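Skuminum Workbench Panel, Pale Finish

Prondness Workshop Furniture
Item 2473
Page last revised 2022-10-28

The Skuminum panel is a replacement top for school workshops, repair rooms and light assembly areas. It is supplied as a single long panel, sanded on both faces and sealed at the mill. The panel fits all Bellamy steel underframes and may be ordered with or without the frame.

Institutions that already own Bellamy frames should check the rail spacing before ordering. Frames made for the earlier Zotdale top have narrower rails and require adapter strip 511, sold separately.
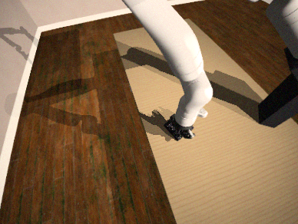 Pale tan wood-grain surface, long panel format.

Finish and care

The factory finish is a clear matte sealer suitable for pencil marking, dry assembly and general handwork. It is not intended for prolonged contact with solvents. Spills should be wiped up promptly with a soft cloth and a mild soap solution. Abrasive pads will dull the surface and are not covered by the finish warranty.

Light scratches may be sanded by hand along the grain and resealed with the touch-up kit, item 3694. Allow the sealer to dry overnight before returning the panel to use. Deep gouges should be filled first. Color may vary slightly from one panel to the next, and customers furnishing a full room are advised to place a single order so that panels can be drawn from the same batch.

Installation

Two people are required to lift and position the panel. Remove the old top, clear the rails of any remaining adhesive and set the new panel with the stamped edge toward the rear of the frame. Start all screws by hand before tightening any of them. The slotted brackets allow for seasonal movement of the wood — they should be snug but never forced.
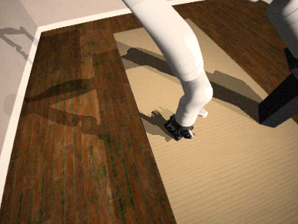 Panels delivered during cold weather should rest flat in the room where they will be used for two days before installation. Do not lean them against a wall or store them near a heater. Packaging should be kept until the panel has been inspected, as claims for damage in transit cannot be processed without it.

Ordering and service

Orders are accepted from schools, public agencies and registered businesses. Delivery is to the ground floor only unless other arrangements are confirmed in writing. Installation service is available at additional cost within the Zotdale delivery area.

The panel carries a warranty of up to 2 years against splitting and delamination of the sealer under normal indoor use. The warranty does not extend to panels that have been cut, drilled through the face or installed outdoors.

Orders and quotations: Valter Pinheiro, Institutional Sales
Warranty and spare parts: Siebe Van Damme, Customer Service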